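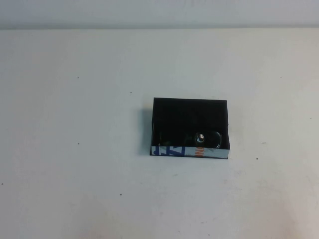
Buscar en el sitio Buscar

Lista de revisión de la mesa de embalaje, con comentarios
Revisó: Melati Majimbun. Fecha: 4 de enero de 2026

Queridos compañeros, otra vez me he extendido en los comentarios, ya me conocéis, pero prefiero dejarlo todo escrito y que quien venga detrás no tenga que andar preguntando.

1. Superficie despejada y limpia: SÍ
Me gusta mucho trabajar sobre blanco, se ve enseguida cualquier cosa oscura que se haya quedado suelta. Pasad el paño también por los cantos, por favor.

2. Luz suficiente para ver el fondo de las cajas: MEJORABLE
Con el interior negro y los accesorios negros cuesta lo suyo distinguir lo que hay dentro. Meted la mano con cuidado y repasad las esquinas antes de dar una caja por vacía (a mí ya se me pasó una correa en noviembre, ¡qué vergüenza!).

3. Bordes sin rebabas ni esquinas abiertas: SÍ
Pasad el dedo despacio por todo el canto, con guante.

4. Piezas pequeñas recogidas dentro de su caja: SÍ
Si alguna lleva metal, colocadla de modo que no roce con lo demás.

5. Tapas guardadas junto a su caja: PENDIENTE
Vilho Koskela se ofreció a poner una bandeja para las tapas en el puesto 9. Se lo agradezco de corazón, y se lo recuerdo con el mismo cariño.

6. Cúter cerrado y en su soporte: SÍ

7. Pasillo libre hasta la salida: SÍ
Quedaba un palé de Jokisent un poco atravesado y lo movimos entre dos.

Compartir 9 · Comentarios 201

Relacionado
Revisión de estanterías, almacén Omau
Cómo pedir guantes de tu talla
Orden y limpieza en el taller Vositov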